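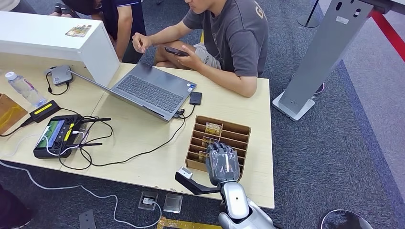 Gray laptop, long white stand, cables everywhere.

Wednesday, nearly midnight

Well, the lantern festival is three days off and I have finally made my peace with the idea that the house will not be perfect. I got back from Petersen Street with two boxes of paper lanterns (the round kind my grandmother liked, red with the gold tassels) and sat right down on the kitchen floor to count them, coat still on. Two hundred! I had ordered 200 and 200 there were, and I was so pleased I ate a moon cake meant for the guests.

The town is putting up 1,000 along the river at Drergate this year, and I keep thinking about how it will look once it gets properly dark and the water picks up all that light. Last year it rained and we stood under the bakery awning eating sticky rice balls out of paper cups — I think I loved it more for the rain.

Still to do: sesame paste, more string, candles for the porch, and a riddle to hang on every lantern by the front gate. I have eleven riddles so far and four of them are terrible. My aunt's recipe wants the dough rested overnight under a damp cloth, so that's tomorrow evening gone, and happily so.

I tried on the green jacket again too. The top button is hanging by a thread, but it will go nicely with the red scarf and I have a needle somewhere. Kettle's on, then bed.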